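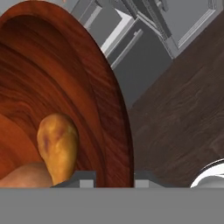 Got home at 9 pm with sore feet and a tote bag full of brochures I will never read, and I have to write this down before it goes fuzzy. So, the Soturix open day! I almost skipped it because of the rain and the parking in Plosbridge (awful, as always), and I would have kicked myself.

They had coffee in the lobby, then split us into groups. Mine went to the simulation room first, and I'd figured that would be the dull part, but I stayed so long I missed the tour of the machine shop. The arm practices in a made-up kitchen before it gets anywhere near a real one. You watch over its shoulder, more or less, or down its wrist I guess, with the two gray fingers poking up at the bottom of the screen and everything leaning at a crazy slant. Took me a minute to get my bearings. There was a potato in a big wooden bowl and I swear somebody loved that bowl, all those orange and brown swirls in the grain, and shiny as a new piano. Meanwhile the cabinets behind it are plain flat gray, like the artist went home early. I asked about that and the woman running the demo laughed and said the cabinets don't get picked up.

She told us the kitchen is called Ruris and they have 318 versions of it, with the lighting and the furniture switched around. The arm had been through over 1,000 tries overnight while everyone was in bed. I asked what happens if it drops the potato and she said they start it over, no mess. I want that for my own kitchen.

Then they let us have a turn! You hold a little controller and steer the gripper yourself. I am terrible at it. I got three tries and on the first one I went straight into the rim of the bowl and just sort of leaned on it. The second was worse. On the third I had the fingers lined up so nicely, then got excited and squeezed too soon. A kid behind me, maybe ten, got it on his first go and was very polite about it.

After lunch (dry sandwich, good pickle) there was a talk in room 501 about the Østergaard project, which is the same kind of thing for warehouse shelves. Half of it went over my head and the room was hot. I did write down "friction is the hard part" and underlined it twice, so I must have thought it was important.

Need to look up whether they do this again in July. Also we're out of potatoes.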